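Jeltmont Household Arm Group
Minutes of the November upkeep meeting, held in the front workspace

Present: Sirkka Laitinen (chair), Ramil Manalo, Kauko Miettinen, Malte Pfeiffer, Aleksi Jääskeläinen (minutes)
Apologies: none received

The meeting opened at 9.40, a little later than planned, as Sirkka very kindly let everyone finish their coffee first. She thanked Ramil and Kauko for coming in early two mornings running to get the tidying cell ready, and said how pleased she was to see it looking like a place where somebody might live.

1. Minutes of the last meeting

Agreed, with one small correction: the spare finger pads were ordered through Juntunen and should not have been put down under Tikeck. Aleksi apologised to both and has altered the record.

2. The arm and its mounting

Kauko took us through the mounting at some length, and we were all glad that he did. The arm stays on the rustic side table for the rest of the season. He has been over the fixings at the base with the torque wrench and found one of them slacker than he would like, so he has tightened it and put a dab of paint across the head, and if the paint line ever breaks we shall know about it. He would like the same check done every fortnight, and he would like it written in the book as well as done (this was said with great good humour, and with a look in Malte's direction).

Malte asked if the arm ought to go on a proper steel pedestal. There was a long and friendly discussion. Kauko felt that the table had behaved well so far, and that moving the base would mean teaching every position again from scratch, including the whole set for the toy basket. It was agreed to leave things as they are and to look at the matter again when the Omik work is finished.
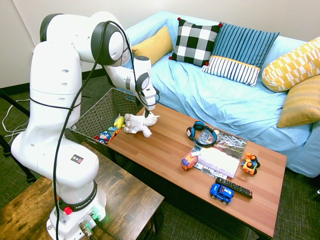

Ramil then reported on the hours. The log stood at 1476 cycles when he read it before the meeting, and Kauko's own rule is a full going-over at 2000, so there is still some breathing space. Sirkka wondered if we might bring it forward all the same, as the weeks before the holidays are always such a muddle, and Ramil said he would be happy to do it in two halves, joints first and gripper afterwards. Agreed.

3. Gripper

This took up most of the meeting. Soft toys remain the hardest thing we ask of the cell. Malte has been keeping a tally of the drops, bless him, and of the 241 picks he wrote down on plush toys, the ones that went wrong were nearly all taken too near the surface of the fur. The fingers close nicely on the fluff and have hardly any of the body between them. He has lowered the grasp height for the white toy and would like to do the same for the rest, one toy at a time, so that we can tell what each change has done.

Kauko reminded everybody that fluff works its way into places where it isn't wanted. The fingers are to be wiped with a dry cloth at the end of each session, and the homing routine run before the first pick of the day. Please don't use the blue spray from the cupboard, which is meant for the windows.

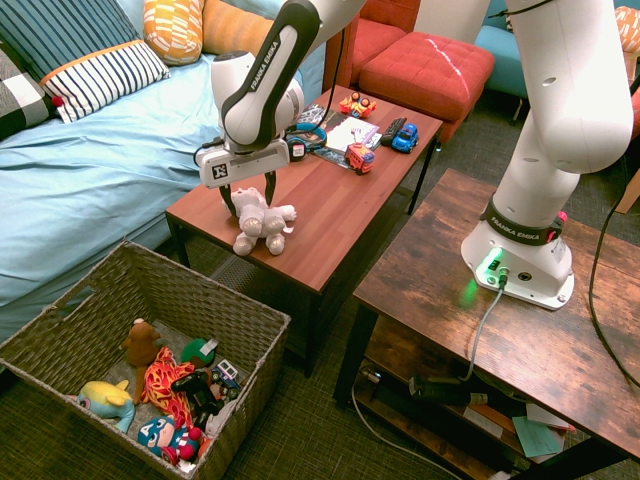
Gripper at the white plush toy on the coffee table, with the robot's base on the second table to the right.

Sirkka asked if the small marker on the gripper needed replacing. Ramil cleans it when he does the fingers and is content with it for now, but he has printed a spare and put it in the top drawer, in the envelope with his name on.

4. Cables

Aleksi raised the cables, as he generally does. He would feel easier if the long ones were given a clip or two, and he would like the slack looked at with the arm at full stretch before anything is tied down. Malte offered to help with this one afternoon, and Kauko asked them both to have the arm locked and the supply off while they are at it. There was also a word about the papers on the shelf under the robot's table. Would whoever they belong to please take them home, or at least into the office.

5. Things to be done

Kauko: fixings check every fortnight, written in the book.
Ramil: service in two halves, joints first; dates to Sirkka.
Malte: grasp heights for the remaining soft toys, one by one; drop tally to carry on as before.
Aleksi and Malte: cable clips, after a trial at full stretch.
Sirkka: to ask Juntunen when we may expect the finger pads. We are waiting for 4 pairs.

6. Any other business

Malte asked if the workspace could be a degree or two warmer in the mornings. Sirkka will speak to the landlord.

The meeting closed at 11.15. The next one will be in the same room, and Ramil has promised to bring the buns.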